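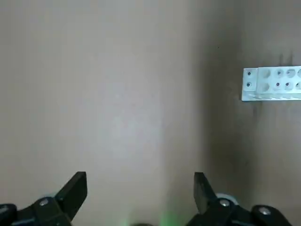 Hand guiding or remote control for picking up a white rack?

Posted by Pernar, February 2019

We have two arms over one table and want to teach one of them to pick up a white rack with rows of round holes. I have recorded 125 demonstrations by remote control and the fingers still come down crooked a lot of the time. Would moving the arm by hand give cleaner data? The wrist camera sees the rack fine until the fingers get close.

Print this page | E-mail this page

Skornano
Stay with remote control. If you push the arm by hand, your own hands end up in the camera views and the robot won't have them there later. Slow down for the last 5 cm and square the fingers to the rack before you close them. Throw out any run where you had to correct twice. I went from 800 runs to far fewer and the result was better. Also start the rack in different spots on the table, including near the edge of the wrist view.

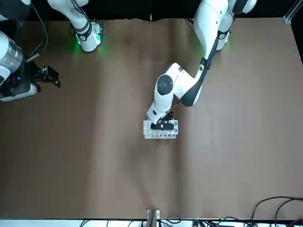

Left arm gripping the rack, right arm clear of it.

Park the second arm in the same place every time if it has no part in the task.

Tomić
By hand is easier. We did 4,000 that way, but with no cameras, only joint positions, so it may not apply.

Anditz
Check your finger screws too. Mine had worked loose.

This site uses cookies. By continuing you accept our cookie policy.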